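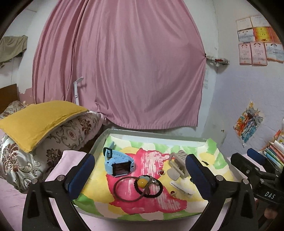 O tabuleiro dos ganchos e dos elásticos, entre as duas pinças.

Cheguei à Zodness já atrasada, com o telemóvel a 8% e um café entornado na manga, e a primeira coisa que me disseram foi para tirar os anéis. A Nkechi Osagie, que me abriu a porta, explicou que os anéis prendem nos gatilhos das pinças, e eu tirei-os logo ali no corredor e passei o resto da visita a apalpar o bolso com medo de os ter perdido (não perdi!).

Para quem apanha o blogue agora: ando há meses a visitar sítios onde se ensina robôs com as mãos, e este era o que eu mais queria ver. A equipa faz grande parte do trabalho em casas, em quartos e cozinhas de gente que vive mesmo lá, com as coisas que lá estão. A demonstração que me calhou foi num quarto: cama com lençol cor-de-rosa clarinho, uma cortina rosa-velho enorme ao canto, uma parede cheia de certificados muito juntinhos. Gostei imenso dos certificados e tentei lê-los de longe, sem grande sucesso.

A tarefa chama-se, lá entre eles, "miudezas". Um tabuleiro baixo, pintado por dentro de verde, amarelo, creme e um rosa-choque que se vê do outro lado da casa, e lá dentro um relógio azul-claro de criança, elásticos de cabelo, um gancho daqueles de garra, um travessão esbranquiçado fininho e umas pecinhas vermelhas com engaste dourado. A pessoa segura uma pinça em cada mão e arruma. É só isto! E é dificílimo.

Quem me deu a primeira aula foi o Femi Tijani, que tem uma paciência de santo. As pinças são mais pesadas do que parecem, com os dedos pretos a acabar numas almofadas azuis, e o que se faz com elas fica gravado para depois o robô aprender. Ou seja, o robô vai aprender os meus disparates, perguntei eu. O Femi riu-se e disse que os meus iam para uma pasta à parte.

O relógio foi o mais fácil. Agarra-se pela bracelete, levanta-se, pousa-se, e uma pessoa fica toda contente. Depois vieram os elásticos. Os dois estavam sobrepostos, um castanho fino por cima de um preto mais grosso, e de cada vez que eu puxava um vinha o outro atrás. O Femi ensinou-me a entrar com o dedo da pinça por dentro da argola do fino e a fechar devagar, sem ir ao fundo. À terceira consegui e fiz uma festa completamente desproporcionada.

Com as pecinhas vermelhas desisti. São minúsculas, escorregam, e a almofada tapa-as no momento em que mais precisamos de as ver. A Uchenna Osagie (irmã da Nkechi, trabalham as duas no mesmo projecto e discutem o tempo todo) tem um truque: encosta uma pinça de lado para fazer de parede e empurra a peça com a outra até ela ficar presa. Vi-a fazer isto a conversar comigo sobre autocarros.

Perguntei quantas vezes se repete uma coisa destas. Para as miudezas, a meta são 3.000 gravações, e já iam em 2.000 no dia em que lá estive. Cada pessoa faz turnos curtos, com pausa obrigatória, e ao fim de seis arrumações seguidas eu já percebia porquê, que o polegar começa a tremer e apanha-se tudo torto. As gravações com tremideira também se guardam, mas levam uma nota.

Ao lanche falámos do comando à distância, que era o que eu tinha visto em fevereiro na Vikmont, sentada numa cadeira a mexer um braço no outro lado da sala. A Nkechi acha que para coisas moles, tipo elásticos, a pinça na mão ganha de longe, porque se sente a resistência nos dedos. A Uchenna acha que depende. Eu, com a experiência de uma tarde inteira, dou razão à Nkechi, mas confesso que a cadeira da Vikmont era muito confortável.

Coisas práticas, para quem quiser ir: as visitas marcam-se por email, os grupos são pequenos e convém levar mangas justas (a minha, além do café, arrastou o travessão duas vezes). Não se fotografa nada sem perguntar antes. E comam primeiro, que o lanche eram bolachas de água e sal.

Na próxima vou à Rosberg, onde me prometeram uma máquina de dobrar toalhas comandada com luvas. Já cortei as unhas.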